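3.2 Preparação do vestuário e organização do posto de dobragem

O presente capítulo descreve a segunda fase do projeto desenvolvido pelo grupo na unidade curricular de Gestão de Operações Têxteis, em colaboração com a loja de roupa em segunda mão Lesano. O objetivo consistiu em definir um procedimento único para a dobragem de camisolas e t-shirts antes da sua colocação em prateleira, dado que a fase anterior revelara diferenças acentuadas entre turnos.

Foram selecionadas 20 peças de malha, todas de manga curta ou comprida, sem fecho. Cada peça foi dobrada 3 vezes, partindo sempre de um estado amarrotado, de modo a reproduzir as condições em que o vestuário chega da triagem. Adotou-se o método Kuipers, já utilizado no armazém de Daltum, que prevê a abertura completa da peça, o alisamento das mangas e a dobra em terços.

Quanto à superfície de trabalho, optou-se por um tampo almofadado, revestido a tecido cinzento de trama fina. O grupo considerou que a cor neutra facilita a identificação de costuras e bainhas, sobretudo nas peças de cor viva. 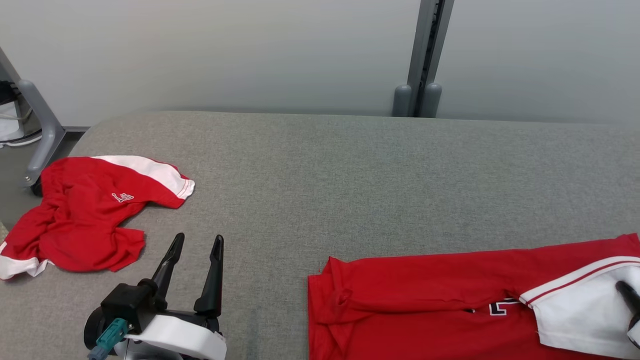
Figura 4. Camisola vermelha amarrotada sobre a superfície almofadada.

As peças com riscas ou bainhas de cor contrastante, como a da Figura 4, exigiram atenção particular na fase de alinhamento. A risca branca da manga ou do ombro serviu de referência visual para localizar a parte superior da peça, e o logótipo bordado permitiu distinguir a frente das costas. Nas peças lisas, esta orientação teve de ser feita pela etiqueta interior, com maior demora.

Verificou-se ainda que a altura da pilha final condiciona a estabilidade em prateleira. Por indicação da Lesano, as pilhas não ultrapassaram 20 cm. As medições de tempo por peça e os critérios de aceitação da dobra constam do Anexo B. A aplicação do procedimento na loja de Flurnisside, com outro tipo de prateleira, é tratada no capítulo seguinte.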